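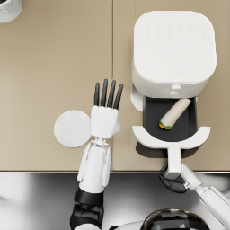 *The two-armed robot with the air fryer drawer pulled open, in the Skoltik simulator. Image: Luvska workshop.*

**FOR RELEASE FRIDAY**

**Shared workshop opens up its home-built kitchen robot project, burrito and all**

I run the robot bench at Luvska, a shared workshop in the back half of an old tile showroom in Flivberg, and I get to write our press releases because I'm the one who kept saying we should send one. So, hello! We're putting our kitchen robot project out for anyone to download, starting Friday at noon.

The short version is that we've been teaching a two-armed robot to get a burrito out of an air fryer and onto a plate. For now it all happens in simulation. The counter, the plate, the air fryer and the burrito are all computer models, and so is the robot. The real arms are still being put together on the bench (one has a shoulder, the other is mostly a box of bearings and good intentions), and we wanted the software in decent shape before we let either of them near a hot appliance.

We started with a much bigger plan. The first sketch had the robot chopping onions. Then a few of us sat down with coffee and asked what we'd want at the end of a long evening in the shop, and the answer was something warm on a plate. The burrito won by a show of hands.

The drawer has eaten most of our time. If the hand takes the handle a little crooked, the pull goes sideways and the drawer binds, and then the whole thing shudders like a shopping cart with a bad wheel. We rewrote the grip three times. The version we're releasing comes in low on the handle and pulls straight back toward the robot, and I'm very fond of it.

The download has the full kitchen scene, the arm and hand models, our control code and 442 practice runs, good and bad. We left the bad ones in on purpose – they're the ones I learned the most from, and a couple of them are pretty funny. It all runs on Skoltik, the simulator our members have been patching together since last February, and it'll work on an ordinary gaming computer. Mine is six years old and sounds like a leaf blower, but it gets there.

We've spent $2,044 so far, nearly all of it on motors and bearings for the real arms. That money came from member dues and from Mateos, the hardware store two doors down, which gave us $800 in store credit and lets us use its drill press on slow mornings. Thank you, Mateos! We've promised them the first real burrito.

My favorite part of the task is the end, with the wrap on the plate and both hands open over the counter. I've watched that more times than I'd like to admit.

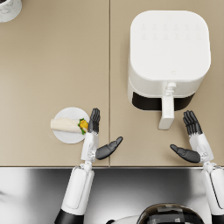
**Do I need to own a robot to try this?**

All you need is a computer that can run Skoltik. The arms and hands are included as models, and the starter guide takes you from a fresh install to your first run.

We're also holding an open bench night the same Friday, from 6 to 9 p.m., at the workshop. There's room for 40 people, it's free, and you can drive the simulated arms yourself with a pair of old game controllers. Kids are welcome with a grown-up. The half-built arms will be out on the table too, and you can pick up the parts and ask us rude questions about the wiring.

Next on our list are softer fingertips for the real hands and a wrist cable that doesn't snag every time the elbow bends. If you've solved that second one in your own garage, please come find me. I'll trade you bearings for it.

**About Luvska**

Luvska is a member-run workshop in Flivberg with wood, metal and electronics benches. Day passes are sold at the front desk.

**Press contact**

Ask for the robot bench at the front desk, or call the workshop any afternoon after 2 p.m. Larger copies of both pictures are available on request.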